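## 4. Setting up a school group booking

Use this section once the season calendar has been loaded into Kodanico (section 3) and each matinee shows a status of Open. A group booking holds seats for one school at one performance. If a school is coming to two shows, make two bookings.

### 4.1 Before you start

Have the following on hand:

- the school's request form, paper or online
- the grade levels attending
- the number of students and the number of adults, listed separately
- the name of the bus company, if the school has given it

You need Box Office or Manager rights to create a group booking. Front of House accounts can open one but can't save changes.

### 4.2 Create the booking

1. Open **Groups** and select **New group**.
2. Type the first few letters of the school's name. If it comes up in the list, pick it. If it doesn't, select **Add school** and fill in the address and main office phone.
3. Choose the performance. Only matinees marked as school performances are listed.
4. Enter students and adults in their own boxes. Don't add them together in the Students box – the free adult places are worked out from the two figures.
5. Under **Grades**, check every grade that applies.
6. Select **Hold seats**.

The booking now shows as Held, with a reference starting with G. Write the reference on the paper form if there is one.

**Note:** A hold lasts 30 days. After that the seats go back on sale overnight and the booking changes to Lapsed. You can renew a hold once from the **Actions** menu. A second renewal needs a Manager.

**Caution:** Changing the performance on a Held booking releases the old seats right away. Check that the new date has room before you save.

### 4.3 Assign seats

The Tultby and Staniforth houses have different seating plans, so look at the venue name at the top of the screen first.

1. Open the booking and select **Seats**.
2. Select **Suggest block**. The system looks for one unbroken block, then for blocks in neighboring rows.
3. Drag the block if you want it somewhere else. Gray seats are taken and red seats are blocked by the technical crew.
4. Put at least one adult at the aisle end of each row.
5. Select **Confirm seats**.

Wheelchair places are never part of a suggested block. Assign them by hand from row 9 at Tultby or row 8 at Staniforth, and place the companion seat at the same time.

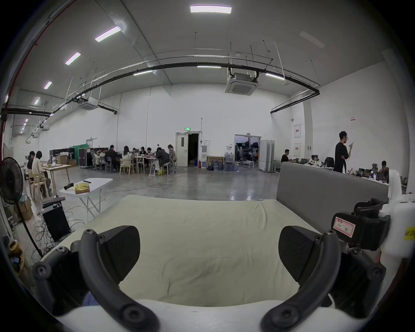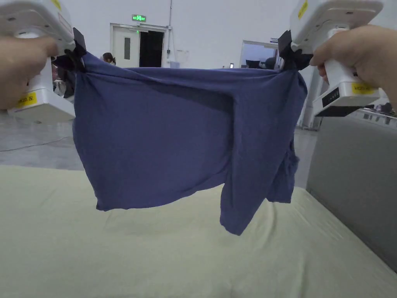
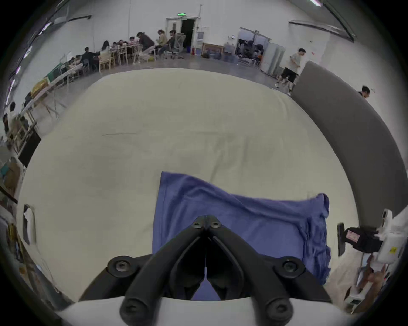
**Note:** If two schools share a performance, leave one empty row between them where the house allows it. Use **Block row** and type "school gap" as the reason, so the box office knows it can be released on the day.

### 4.4 Invoice and deposit

1. On the **Money** tab, check that the price band reads School. If it reads Public, the wrong performance has been chosen. Go back to 4.2, step 3.
2. Select **Create invoice**. The deposit line is filled in for you.
3. Enter the purchase order number if the school uses one.
4. Send the invoice by email, or print it.

When the deposit comes in, select **Record payment**. The status changes from Held to Confirmed and the 30-day limit no longer applies.

**Caution:** Don't delete an invoice to correct it. Use **Credit and reissue**. A deleted invoice leaves a gap in the numbering, and the Dredia accounts export will stop at that point.

### 4.5 Send the teacher pack

The teacher pack goes out from the **Documents** tab. It contains the arrival sheet, the bus parking map and the study guide for the show. Study guides for shows opening in October or later may still be marked Draft – a draft can't be sent, and the tab will show a yellow triangle until the final version is uploaded.

1. Check the contact email.
2. Check the boxes for the documents you want.
3. Select **Send pack**.

A copy is kept under **History**.

### 4.6 If something goes wrong

| Message | What to do |
|---|---|
| Error 17: no block found | Split the group into two blocks, or offer another date |
| Adults below minimum | Add adults, or ask a Manager to override |
| Contact missing | Add an email or phone on the school record |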